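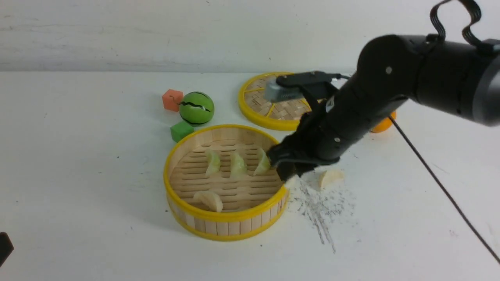

Fig. 1. Arm at the steamer station, fingers at the right side of the basket.

Cell Care, handout 4: fingers, cable, table
Woscombe evening course, notes by Sushil Bhatia

Last week we got as far as the wrist, and a couple of you asked what I do before I let the arm anywhere near a dumpling. So these are my own habits, written up a bit more neatly than I scrawled them on the board. Bring them with you to the bench, please, I'm not printing a second set!

Start with the power off and look at the cable. Follow the whole run with your eyes first and then with your hand. I like a lazy loop up by the big link, enough that the joint can swing all the way over without tugging. What I don't like is a thin cable lying straight across the table where a basket can get parked on it. Tape it, clip it, I don't mind which, but then move the joint by hand to both ends of its travel and watch the clip while you do it.

Next, bolts. The little silver ones on the forearm get a quarter-turn check with the short driver. If one moves, back it out, clean it, one drop of thread locker, put it back, and leave it alone for 30 minutes (go have coffee, really). Bhupendra Sachdeva skipped the wait once and we spent a whole evening chasing a wobble we thought was in the software.

Now the fingers, where most of your time will go. Dough is sticky and garlic is worse. Open them all the way, wipe the inside faces with a damp cloth, then a dry one, and do the tips last. Gunk likes to sit right at the tips and you'll feel it with a fingernail before you see it. Then close them on a strip of paper and pull. It should drag evenly. If it slides out on one side, the fingers aren't meeting square and you need the alignment page from handout 3.

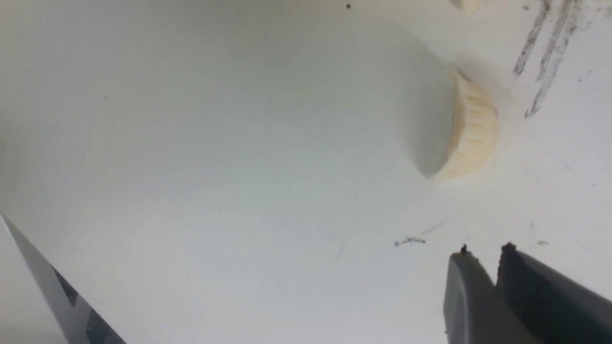
Once the paper test passes I move to single pieces on the bare table. A peeled clove is a great test piece, small and curved and a bit slippery, and if the grip is off by a hair it'll roll on you. Do 8 picks from different angles and write down every miss, even the ones you think were your fault. Keep the jog speed low for this. And if there's a knife out on the work surface, it goes back in the drawer before you jog anything, I will nag you about that until September.

Wipe the table between runs too. Crumbs and gray smudges build up faster than you'd think, and the wrist camera can take a dark speck for something worth looking at. Plain soapy water does it. The Sesitz spray we had last term left a shine and I've stopped buying it.

Log sheet: date, your initials, bolts, paper test, misses. The top line on my own sheet reads 2 Jun 2022, SB, bolts ok, paper ok, 2 misses, both coming in from the left. Copy that layout.

For next time, read the section on re-zeroing the wrist and bring a short driver if you own one.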